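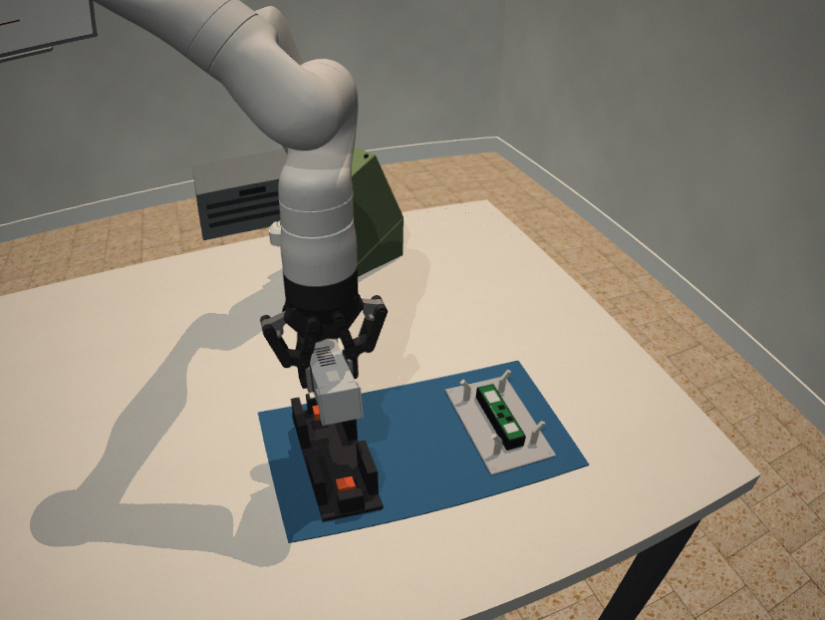 Ticket 1776 – Testaretti eau de parfum, weak scent and leaking atomizer
Opened by: Enikő Farkas, Bakdale store
Status: open

Customer returned a 55 ml bottle and says the scent is gone within an hour. She bought two in April and the first one was fine. Supplier's first answer was "skin chemistry." I have heard that one before and I'm not closing a ticket on it.

Checked so far:
Batch code on carton and bottle match.
Sprayed on a paper strip next to our tester. Top notes the same. After 49 minutes the tester still had the amber base, the returned bottle had almost none.
Collar is loose. Liquid around the neck after a night on its side.

Poko support asked if the bottle had been kept in a bathroom. Customer says a bedroom drawer. They then suggested it was a counterfeit, but it came off our own shelf, from their own delivery. I have the invoice.

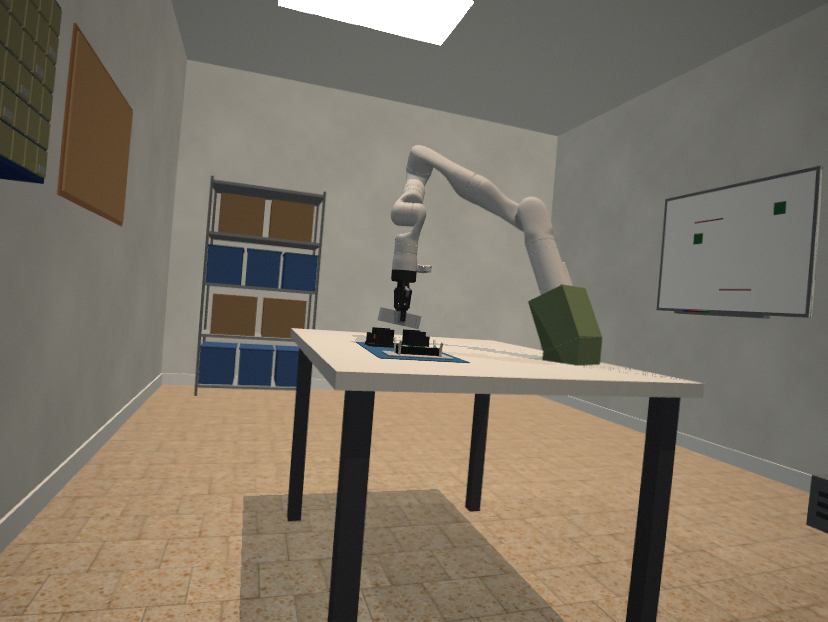
BAKDALE, January 7, 2018

Reply from Poko: the formula "has not changed." Maybe so. The ingredient list on the new carton is two lines shorter than on the old one, and I would like somebody to explain that before we talk about storage again. Scans of both cartons attached.

They also say over 700 bottles of this batch went out with no complaints. How many of those were gifts still in the wrapping?

Butkienė branch has the same batch and will try the strip test with an unopened bottle. If theirs fades too, the collar is a separate fault and I'll split the ticket.

Customer refunded. Bottle kept upright in the back office, do not put it back on display.

Waiting on: Poko, Butkienė.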